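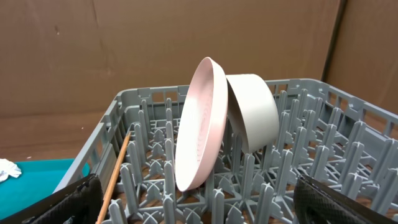 The Canteen Ferry

My aunt left me a ferry. Well, a quarter of one, and it only went between Celtavcombe and the far side of the estuary, where there's a chapel, a bus stop and 60 sheep. I'd sold conservatories for a living up to then and I get seasick in the bath, so you can imagine how thrilled I was!

The boat was called the Rusora. She did four crossings a day, more in summer, and she'd been due to be scrapped every September for as long as I could remember. The other three quarters belonged to a firm called Kauppinen, who wrote me very polite letters offering £1,000 for my bit. I nearly took it. I had the pen in my hand.

Then I thought, go on, have one ride first. So I went down on a filthy wet morning with my collar up, and the only other passenger was an old woman with a cello case. We sat below where they used to do the teas.

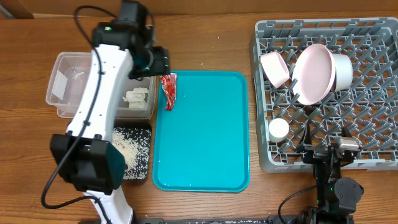 She asked me if I was the new owner. I said only of a quarter, and she wanted to know which quarter. I'd never thought about it. I said I supposed it was the back.

"Pity," she said. "The front's the bit that gets there."

Halfway over she opened the cello case and there was no cello in it, just letters, hundreds of them, tied up in bundles of 25. All from the same man, she said, all posted in Rallier, and she'd answered every one by taking this ferry over and using the chapel postbox so her sister wouldn't know. She'd been doing it since before they put the engine in.
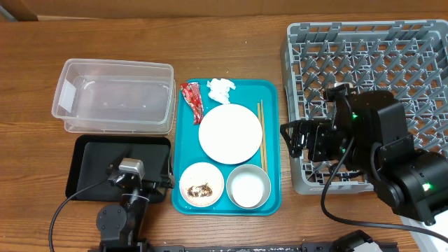 The tray, with leftovers on it.

I asked whether they'd ever met. She looked at me as if I'd asked to see her teeth. "He gets seasick," she said.

I laughed (so did she, a bit) and then we bumped the jetty and she was off up the steps with that great case, quicker than I could have managed. I stayed on and went back. Then I went over again. By the third crossing I'd stopped feeling ill, or I'd stopped noticing.

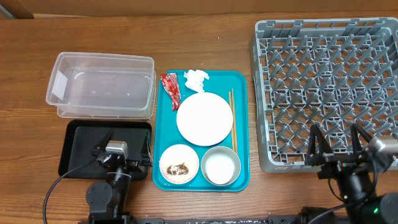

What I Wrote to Kauppinen

I kept it short. I said thank you for the offer, and that I'd be hanging on to my quarter, and could it please be the front.

They took 10 days to answer. They said they had no objection.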